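Sep 18, 2024

Thread on the home folding build, for the people who keep asking how it's going. Short answer: slowly, and I still don't think a robot is going to do my laundry.

Background. In March a guy at the Ristville shop told me cloth was "basically solved." He'd watched the Drovurel clip, the one with the white towel on the white table. Same towel every time. I have never owned a towel that flat.

So I'm building my own and keeping score. Two fingers, hand-held for now, no arm yet. I move it around myself and log what the fingers do. The arm can wait until I believe in the fingers.

Money so far: $220 on the gripper parts. The arm everybody recommends is $2000. You see why I'm in no rush.

First set of fingertips was too slick. They closed fine and the cloth just slid out the bottom. Second set has pads with some grip to them and they're better on thick stuff. On a thin pillowcase they pinch two layers when I want one. Every time.

The Stadine forum says to fix that in software. Maybe. I notice the people saying it mostly post renderings.

My rule is no towels on tables. It works on the bed, with other bedding in the way, or it doesn't count. Soft surface under soft cloth is miserable, by the way. You push down to get under a fold and the bed pushes down with you.

Goal is 100 grabs on one piece of fabric before I touch the code again. Busy prints are what I'm most curious about. To me a fold line and a printed line look different. I'm not convinced a camera agrees - and I'd like to find that out before I buy an arm.

Things I've stopped believing: that bigger pads help, that a faster close helps, that anybody's success rate means much if they picked the cloth.

Things I still sort of believe: slanted tips are better than flat ones for getting in beside a fold. Ask me again next month.

Tonight it's the orange one with the black leaves.

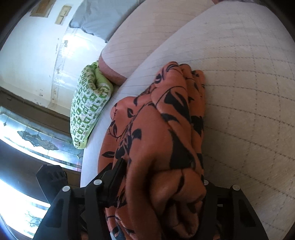 Soledad Benítez: I went through four kinds of pads on mine and the double layer problem never went away until I started coming in from the side and dragging a little before closing. Try that before you spend anything. And please post the bad grabs too, I'm sick of highlight reels.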